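Workroom notebook, constitutional texts group
October, Monday, started after lunch

Picked up the Zakham draft again this morning with a full pot of tea beside me, and I have to say it reads better than it did when we left it (a few days away from a text always does me good). The question Vojtěch and I have been circling is article 15, on who may dissolve the lower house. In the old text the president could do it more or less at will, after "consultation" with the speaker. The new one says the president may do so only on the advice of the prime minister, or after two failed votes on a government. A big improvement on paper! But the transitional clauses at the back keep the old power alive until the first sitting of the new parliament, and there's no deadline for that sitting anywhere that I can find. I've been through the schedule twice. If anybody sees a date I've missed, please write it in the margin in something other than pencil.

Bohumila's view, which she gave me over the phone at some length and with great cheer, is that we're reading the English too closely and ought to go back to the original, where the verb is closer to "convenes" than "may convene". She could well be right. I've marked the line and will ask her to send her own rendering of the whole clause, together with the two before it, so we can see whether the same verb turns up there.

Also went back to the Iston comparison. Iston did something similar with its judicial council: seven members, most of them chosen by the judges themselves, and then a quiet line saying the justice ministry sets the council's budget. I had it coded as "independent" in our table and I'm not happy with that any more. Changed it to "independent in appointment, dependent in funding", which is clumsy and makes the column far too wide, but I'd sooner have a wide column than a wrong one. Vojtěch, if you hate it, suggest something shorter.
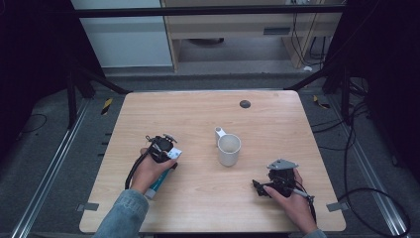 White mug on the light wood-grain table, handle to the upper left.

Afternoon went to the local government chapter, which I'd been putting off. It runs to a page and a half and promises the regions "broad competence in matters of local life", a lovely phrase that tells me next to nothing. No list of powers, no rule on taxes, and the governors are still appointed from the capital. The Aoki commentary is kinder about it than I am and argues that an ordinary law can fill all this in later. Fair enough, but an ordinary law can be taken away by an ordinary majority, and I'd like our note to say so in a sentence or two without getting preachy. I had a go at it and crossed most of it out.

Petska folder: the public submissions are sorted now, all 200 of them, by chapter and then by sender. A surprising number are about the emergency powers article, and some of those are very good, better argued than the official explanatory note. I'd favour quoting a couple at length in the appendix if we can get permission.

Still to do: Bohumila's translation of the transitional clauses; check whether the Iston budget line was ever amended; recode the "oversight" column to match the new wording. I've left my marked-up copy of the Zakham draft in the grey folder, and the sticky tabs are yellow for translation queries and pink for substance, though I ran out of pink near the end and used yellow for everything after the emergency powers.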